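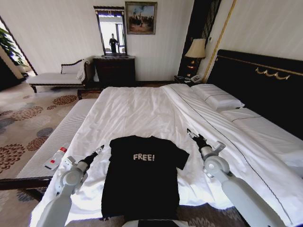 News > Local > Shops and Trade

"FREE!" shirts back at Pirihi as swap rail moves upstairs

The black T-shirts with FREE! across the chest are back at Pirihi, and this time there's a whole floor to go with them. The homeware and second-hand clothes shop opens its upstairs swap rail at 10am on the first morning of October. Bring something clean, take something home. No till up there, no tags.

The tees were a one-off last year – or meant to be. Carleen Mudgway, who runs the shop, had a short run done for staff and ended up giving most away at the door. People kept asking. So a second lot, same plain black shirt, same white capitals, short sleeves again.

"I'd have changed the design but everyone told me off," she said. "It's one word. It does the job."

Sizes are small to extra large. One each while they last, handed out to anyone who brings 2 items or more for the rail. They come folded, and Mudgway says to iron them inside out if you want the lettering to stay put. Cool wash. Don't tumble dry, the first lot cracked.

Upstairs used to be the bedroom display – white bedding, headboards, benches, that sort of thing. Most of it stays in stock but has shifted to the back, and display pieces will be sold off at 20 per cent less through October. Duvet covers and pillowcases are included, mattresses aren't. Collection from the side door only, and measure your stairs first please. Ribbed benches are heavier than they look.

The swap started small, a single rail by the front window. Keith Lockyer has been keeping the tally in a school exercise book and says 2768 pieces have gone through since it began, mostly tops and childrens coats. Jeans hardly ever come in. When they do they're gone by lunch.

What they want now: jumpers, school shirts, waterproofs, anything warm in bigger sizes. What they don't: underwear, single shoes, pillows, anything with a broken zip. Bedding is fine if it's washed and bagged with the size written on. Last month someone left a king size fitted sheet marked "double" and it went home with three diferent people before anyone spotted it.

Bags can be dropped at the counter from 9am, limit of 15 items a person on opening day so the sorting doesn't back up. After that no limit. Mieke Van Hecke is on the sorting table in the mornings and would like pockets emptied beforehand. She has a jar of bus tickets.

Parking is the usual problem. The yard behind Miso is open to shoppers until noon, ask at the cafe for the gate code. Kane Dunstan at Miso is doing tea for a pound for anyone carrying a bag of clothes, full or empty.

No lift to the upper floor, but staff will bring things down on request. Just ask at the till. A smaller rail stays by the window for that reason too, and it'll be topped up through the day.

Pirihi is open until 5pm, swap rail closes half an hour earlier. Left over shirts, if there are any, go out at the end of the month.

Recent items
Ziturine fabric shop to stay open through roof repairs
Walter Correa retires from the shoe repair counter
Mument puts back its late opening trial
Library book sale: where to drop boxes
Miso cafe yard gate hours change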